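Two films at the Tatham, one of them long

The Tatham has been running older foreign films on weeknights since October, and I went twice last month. The first was The Salt Ledger, which I had wanted to see for years. It takes place in Lollivmont, a mountain town that sells salt to the villages below it, and it covers one winter in which the road is closed. I knew it was slow. I did not know that the first 18 minutes have no dialogue at all.

The story is simple. Two brothers run the weighing house. The older one has kept the accounts by hand since their father died, and the younger one wants to sell the business to a company on the coast. When the road closes, neither of them can leave, and the buyer's agent is stuck in town with them. He ends up sleeping in the weighing house and eating at their table. Most of the film is the three men being polite to each other.

I liked the agent best. A weaker film would have made him the villain. He is tired, he has a cough, and he keeps offering to help with the work and doing it badly. There is a long shot of him carrying sacks across the yard while the older brother watches from the door and says nothing. I think it is the best thing in the picture.

The ending did not work for me. The younger brother makes a speech in the church that says out loud everything we have been watching for two hours. The woman in the row ahead of me started putting on her coat halfway through it.

The second film was Ding, which is shorter and stranger. It is set in the port of Latov and follows a streetcar conductor who is told that his line will close in the spring. He goes on running the car after hours with no passengers. The title is the sound of the bell, and you hear it so often that you stop noticing, until a stretch near the end when it is missing. The car has a number, 1237, painted on the front, and the conductor touches up the paint every morning. The film never explains why he cares so much about it.

There is a flat patch in the middle. The conductor's daughter comes home to visit, they argue in a kitchen, and then she leaves and is not mentioned again. I wondered if some scenes had been cut. The print was worn and two of the reel changes were rough, so it is possible that a piece was simply gone.
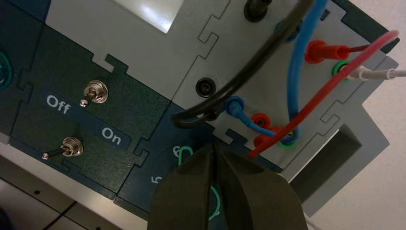
The Off and On switches.

The Tatham seats roughly 200 people and was maybe a third full for The Salt Ledger. Ding had a better crowd, mostly people who stayed in their seats through the credits. The sound was too loud in the first film and fine in the second. The subtitles on Ding were white on white during the snow scenes and I missed several lines.

If you only have time for one, see Ding. I would watch The Salt Ledger again at home, where I could stop it before the church. The next one on the schedule is a comedy about a wedding band and I have a ticket for the early show.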